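Power and force limiting vs. a taped keep-out line for wrist-camera work

Cell Safety and Integration > Collaborative applications
11 replies

gasby_integration
Posted Feb 20, 2026

We are rewriting the operating rules for our tabletop manipulation cells and I want opinions on one clause. The current draft reads:

"4.3 During autonomous motion no person shall be within reach of the arm, measured from the base to the outermost point of the fingers plus 45 cm."

The operators want that dropped in favor of a speed cap. Their argument is that the arm is rated for collaborative use, so a separation distance is redundant. My position is that the rating covers the arm. It does not cover the fingers, the workpiece, or whatever is hanging over the table.

tolstack
Your position is correct. The assessment is done on the application, so end effector and part are included. If your fingers have square edges, your contact area is small and pressure will be the limiting value long before force is. Did you measure, or are you going by the data sheet?

gasby_integration
Data sheet for the arm, measurement for the fingers. At the proposed cap we were under the force limit at all test points and over the pressure limit at the fingertip corners. New fingers with a larger radius are on order from Sititz.

The other half of the problem is suspended objects. A ball on a cord has no fixed position, and our reach calculation treats everything on the table as static. View from the wrist during a run: 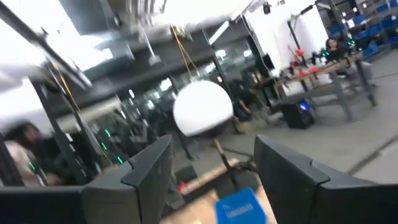
Kylie Hollis thinks the hanging load is a side issue and that 4.3 should be settled on people alone, with loads moved to a section of their own. I can live with that, but the section has to exist before the clause changes.

rivera_cell2
Disagree with splitting them. If the arm snags a cord, the cord transmits the motion outside the reach envelope. The person is then exposed to something your 45 cm never accounted for. One hazard, one clause.

tolstack
It is two hazards. Contact with the arm is one, contact with a displaced load is the other. Different limits, different measures. Put them in one clause and the operators will apply the arm's speed cap to both and consider the job done.

rivera_cell2
Fine, then cross-reference them. We had a cord wrap on joint 5 at 51 percent speed. The protective stop worked as specified and the load kept swinging after it. People walked up to clear it because the arm had stopped.

gasby_integration
That is a useful case. Proposed wording:

"4.4 Where an object is suspended over the work surface, the keep-out distance is measured from the outermost point the object can reach on its cord. After a stop, no person approaches until the object is at rest."

dull_end_mill
How is anyone supposed to enforce 4.3 or 4.4 with a distance on paper? Tape gets ignored by the second shift. Use an area scanner with a warning zone and a stop zone, and write the clause around the zones.

tolstack
Scanner is fine if the room allows it. Table legs, racks and chairs will shadow the field at ankle height, so check coverage with the furniture in place. Also recompute the stop zone for the real stopping time under payload. I have seen installations using the unloaded figure.

dull_end_mill
Agreed on stopping time. Not agreed that furniture rules it out. Mount a second unit on the opposite corner. We did this on the Zosivton line and nuisance stops dropped from 53 a week to 11.

rivera_cell2
Dropped because of the second scanner, or because people learned where the line was?

dull_end_mill
Both, probably. We changed the scanner and the training in the same week, so I can't separate them.

gasby_integration
Summary of what goes in the next draft. 4.3 stays, with the speed cap added as a second condition. 4.4 as above, cross-referenced to 4.3. Scanner zones go in an annex until we have loaded stopping times. Finger pressure gets retested when the Sititz parts arrive, and the cap is not raised before then.

rivera_cell2
Add who is allowed to reset after a snag. Ours says "operator" and that turned out to mean anyone standing close to the pendant.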